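Walking Buvholm Without a Plan: A Talk With the Owner of Relline

The woman who runs Relline did not want her name in this article. "People should remember the island, I am only the one who books the ferry," she told me over coffee, a little after eight in the morning. Relline is her small travel company, and for 3 years it has sold only one trip: 6 days on foot around Buvholm, with a night in each village and the bags sent ahead by van.

I asked why she chose a place that most travelers pass on the way to somewhere bigger. She said that she first came by mistake, in November, when her boat north was canceled because of wind. "I had one dry sweater and a bad map. The woman at the guesthouse gave me fish soup and told me to walk to the lighthouse. I walked there, and I missed the next boat also." 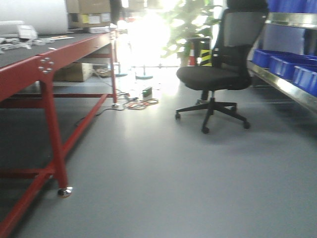

The full path is 63 kilometers long. She says a person who walks regularly at home will have no difficulty, except on the second day, when the trail climbs from the harbor to the old signal station at 731 meters. "The guests are always angry with me on that day. In the evening they are not angry anymore, they are asleep at the table."

We spoke for a long time about weather. May is her favorite month — the birds are nesting on the west cliffs and the guesthouses are still quiet. In July the rooms are full and the bakery has no bread left by ten. She does not take groups in August at all. When I asked about winter, she laughed and said that she goes alone then, and that she would like to keep it so.

Food is a big part of the trip. Most evenings the guests eat where they sleep, but on the fourth night she takes everybody to Sönmez, a restaurant near the south harbor with a short menu and long benches. She recommends the lamb with dried apricots, and she asks people not to fill themselves with the flat bread before it comes. "I say this every time. Every time they eat the bread."

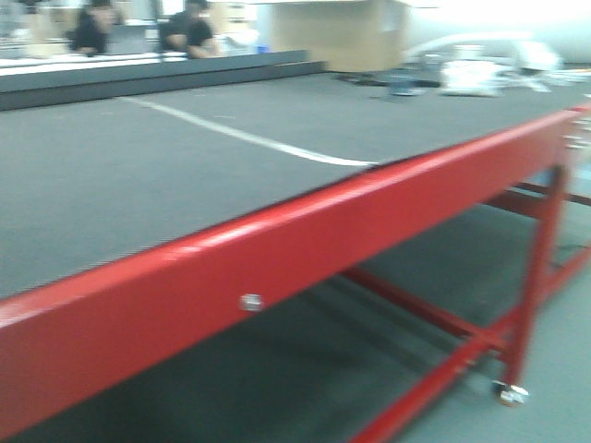

A long worktable with a red metal frame.

Booking goes through a site called Clivoreo, where the dates for the next season open in November. I wanted to know if she plans to add a second island. She was silent for a moment and looked at her cup.

"I was asked this many times. I have visited other islands, and they are beautiful, but I don't know who bakes the bread there, or which farmer has a bad dog. On Buvholm I know it."

Her advice for first visitors was practical. Bring shoes that you have already worn for a month. Carry cash, as the shop at the north end does not take cards. And sit on the left side of the ferry when you arrive, if you want to see the cliffs.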